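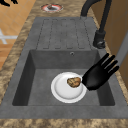
Keeping Old Medical Instruments at Home

If you have inherited a doctor's bag, or picked up a lancet case or a pair of steel forceps at a flea market (I know the feeling, I came home from Beaudoin with 4 of them one afternoon!), please don't reach for the metal polish just yet. Old steel is easy to spoil, and the makers' marks are the first thing to go.

Start with a soft, dry brush, the kind sold for watercolors, and work along the joints and hinges. Then wipe the metal with a cotton cloth and the smallest drop of light mineral oil, and wipe again until the cloth comes away clean. Anything with ebony or ivory handles should never go into water, not even for a quick rinse. Leather cases like a room kept at 40 to 48 percent humidity, well away from the furnace.

Wear gloves the whole time. Fingerprints etch into steel, and you can't know where a lancet has been. Glass vials with anything left inside stay shut, and your local hazardous waste office can tell you what to do with them.

My old neighbor Volker Hollmann wraps each piece in acid-free tissue and ties on a paper tag with a pencil number. He is up to 804 now, and he still finds the one he wants faster than I find my reading glasses. Pencil is best for the tags, as ink can bleed through the tissue in damp weather.

Check everything over again in September, before the heating comes on.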